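Living room tips: pillows, tufted sofas and pale seats

Updated 2024-01-04

I get more mail on sofas than on anything else in the house, and I love it! A sofa is the biggest soft thing most of us own, and a few minutes of attention changes how the whole room feels. So this page is all seating: how to set your throw pillows, how to get the crumbs out of tufting, and how to look after pale leather without being scared of it.

Start with the pillows, and start by taking every one of them off. I mean it. Plumping a pillow while it's still wedged in the corner does almost nothing. Hold it by two opposite corners, give it a good clap between your hands, turn it a quarter and do it again. If it has a zipper, run that side along the bottom. While they're off, check the covers for hair and give them a once-over with a lint brush or a barely damp rubber glove (the glove is wonderful, try it once and you'll be hooked).

Now the tufting. Big puffy squares are so comfortable, but every seam between them is a little valley, and valleys collect things. Use the narrow crevice tool on your vacuum and go along all the seams in one direction first, front to back, then side to side. Spread the seam open with your free hand as you go. The deep seam where two halves of a seat meet gets a second pass from me, always. After that, run the soft brush over the tops of the squares, and pat each one with a flat hand so they all rise to the same height.

Then the pillows go back. On a long cream sofa I like just a few, in two colors at most. Teal against cream is a favorite of mine – it's fresh without being loud – and a pale one keeps it from looking like a matched set from the store. Put the strongest color toward the ends, upright against the back or leaning on the arm, and leave yourself room to sit down!
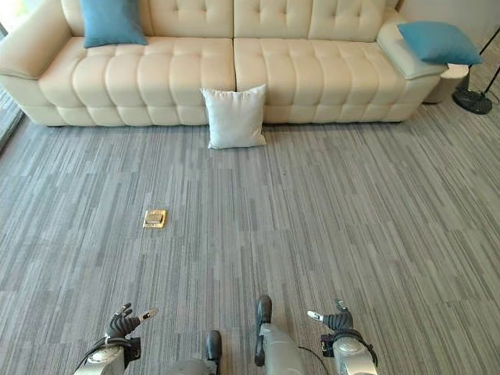 Blažena Brabec wrote that she tried the color at both ends and her husband kept moving everything to the middle, where he naps. She now keeps one big soft pillow in the center for him and lets the ends stay tidy, and she asks whether white covers are worth the trouble with a dog in the house. She has been washing hers every ten days or so and they're starting to look tired.

I think they are, Blažena, but buy the covers in pairs. One goes on while the other is in the wash, and each gets half the wear. Turn them inside out, close the zipper, wash cool and pull them back over the pillow while there's still the tiniest bit of damp in them. Most of the wrinkles fall out on their own that way. Do check the label first, as some fillings hate moisture and those covers need to be bone dry.

Next, the floor around the sofa. Carpet with a streaky pattern in several grays is a gift, it hides nearly everything, and for that same reason it's easy to forget. Vacuum slowly along the streaks and then across them. If you have carpet tiles, go easy near the joins and don't soak them when you spot clean. A floor outlet with a metal cover wants a dry cloth only, with the flap closed. Lamp bases get a ring of dust around them that you stop noticing after a while, so lift the lamp, vacuum, and set it back down.

On to the pale leather seats, which I adore. Cream and white leather look so clean in a room, and keeping them that way is mostly a matter of going over them little and often.
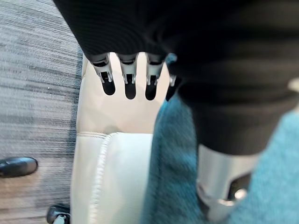 Dust first with a dry microfiber cloth, getting right into the edges where the seat meets the back. Then wring out a second cloth in lukewarm water with a drop of mild soap, wring it out again, and wipe in long light strokes. Follow with plain water on a fresh cloth and dry it straight away. No baby wipes, no vinegar, no kitchen spray! For marks from dark jeans, the sooner you get to them the better, and a leather cleaner made for light colors is worth having in the cupboard. Test it underneath first and wait a day.

Conditioner goes on twice a year at my house, in February and again in late summer. Use a dab the size of a pea, work it in with your fingertips under a soft cloth, and leave the seat alone overnight.

A few odds and ends from my own list:

Keep a lint brush in the room where you'll use it.
Rotate loose cushions whenever you change the sheets, so you remember.
Buy inserts one size larger than the cover for a fuller pillow.
Pull the sofa a hand's width off the wall in winter if there's a heater behind it.

Next time I'll get to footstools and side tables. Send me your water ring questions, I have a whole drawer of cloths waiting.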